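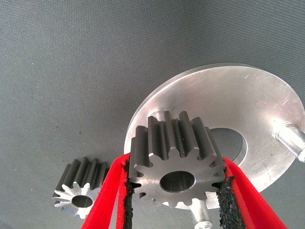
By Sibel Demirtaş and Kiprono Rugemalira
Mechanical Design Studio, final report. Advisor: Aldana Aravena

Home Projects Reports Contact

Grease Selection and Noise in a Small Open Gear Train

1. Purpose

Open gear trains are common in low-cost equipment such as hand mills, display turntables and film winders. They have no sealed housing, so the lubricant must stay on the teeth by itself. The project compared two greases and a dry condition in a single-stage spur gear drive and recorded the sound level and the change in backlash for each. The request came from Riquelme, a repair shop that services coffee grinders and receives frequent complaints about noise after cleaning.

2. Background

Noise in spur gears comes mainly from transmission error, the difference between the actual position of the driven gear and the position it would have if the teeth were perfect and rigid. Each pair of teeth meets along its full width at the same moment, which produces a pulse at the mesh frequency. Helical gears spread this contact over time and run more quietly, but they cost more and load the shaft axially. Grease does not correct tooth errors. It adds damping between the flanks and softens the impact when the load reverses.

Backlash is needed to prevent binding. If it is too large, the teeth separate under light load and strike each other on return. This rattle was the sound most often described by the shop's customers.

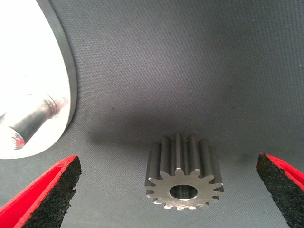

Amancay Montecinos objected at the midterm review that a steel pair would show very little wear in a short test, and that any change in backlash was more likely to come from the bearings. We accepted the point. The shaft bushings were replaced before every run, and radial play was checked with a dial indicator at the start and end.

3. Method

The input shaft was driven at 800 rpm by a small DC motor. Center distance was fixed with dowel pins and was not adjusted between runs. The three conditions were dry, a lithium grease, and Trultent, a tacky synthetic grease bought from the supplier Brinside. Each run lasted 353 minutes. Sound level was read with the meter on a foam pad beside the drive, with the room ventilation switched off. The first set of readings, taken in November, was discarded after a loose motor mount was found.

Spectra were also recorded. The pulses at mesh frequency were clear in every condition, along with two harmonics. Below 1,000 Hz the spectrum was dominated by the motor, so only the band above that value was used for comparison.
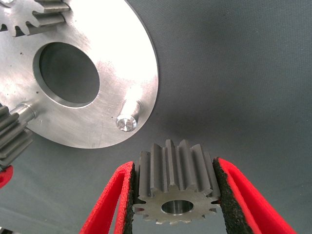
The dry condition was the loudest in this band from the first minutes of the run. Lithium grease lowered the level at the start, but part of the film was thrown off and the reading rose again before the end. The tacky grease stayed on the flanks and finished over 3 dB below dry. Backlash did not change measurably in any run, as predicted at the review.

4. Limitations

Load was light and constant. Reversing loads, which cause the rattle described in Section 2, were not tested. Coffee dust was also absent, and a tacky grease may hold abrasive particles that a thinner one would shed. Leandro Henríquez has proposed a second rig with a brake on the output shaft.

5. Recommendation to the shop

Apply the tacky grease thinly to the flanks after cleaning and check center distance before reassembly — a loose bearing plate will undo the benefit of either product.

Related reports
Bushing Wear in Hand-Cranked Mills
Osteo: A Low-Cost Bone Density Phantom
Measuring Backlash with a Dial Indicator

Contact the studio | Copyright Mechanical Design Studio | Back to top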